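Galerie du projet Etberg — Atelier de robotique, groupe des étudiants de deuxième cycle

Dernière mise à jour : 7 avril 2019
Par le secrétariat pédagogique de l'atelier Delance
Temps de lecture : 2 min

L'atelier de robotique Delance réunit cette année 12 étudiants autour du projet Etberg, consacré à la manipulation d'objets dans un logement. Le travail se déroule en simulation : chaque équipe programme un robot à deux bras, qui doit se déplacer d'une pièce à l'autre, repérer les objets demandés et les rapporter au point de départ. La présente page rend compte de l'avancement des travaux depuis le mois de novembre.

Les séances hebdomadaires portent en alternance sur la commande des bras et sur la navigation. Les équipes disposent d'un même modèle de robot et d'une même bibliothèque de logements, établie par le groupe Semeniuk. Les revêtements, le mobilier et l'éclairage varient d'un logement à l'autre, de sorte qu'un programme réglé pour une seule pièce ne puisse suffire à l'épreuve finale.

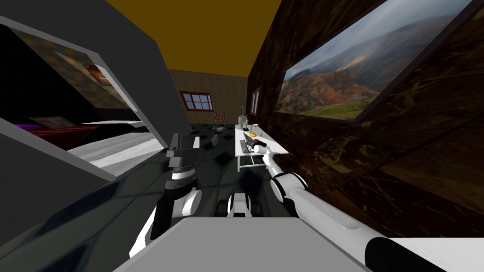
La saisie sur un plan de travail demeure l'exercice le plus exigeant du semestre. Le règlement impose que la pince approche l'objet sans déplacer ceux qui l'entourent ; tout contact avec un élément voisin entraîne une pénalité de 2 points. Plusieurs équipes ont choisi de maintenir un bras en retrait pendant que l'autre travaille, solution admise par le jury — à condition que le bras inactif ne serve pas d'appui.

Les objets laissés au sol font l'objet d'une épreuve distincte. Le robot doit les contourner lors de son premier passage, puis les ramasser au second. La note tient compte de la trajectoire retenue et du temps employé, qui ne peut excéder 7 minutes.

Chaque équipe remet, avec son programme, un journal d'essais. Celui-ci mentionne les réglages modifiés d'une séance à l'autre, les échecs constatés et les corrections apportées. Les journaux sont conservés par l'atelier et peuvent être consultés sur place par les étudiants de première année.

L'évaluation finale comprendra 40 essais par équipe, répartis entre des logements connus et des logements inédits. Les résultats seront affichés à l'entrée de la salle Usetley, où se tiendra également la présentation orale. Les étudiants souhaitant rejoindre l'atelier à la rentrée prochaine sont invités à déposer leur dossier auprès du secrétariat. Une connaissance élémentaire de la programmation est requise — aucune expérience préalable de la robotique n'est demandée.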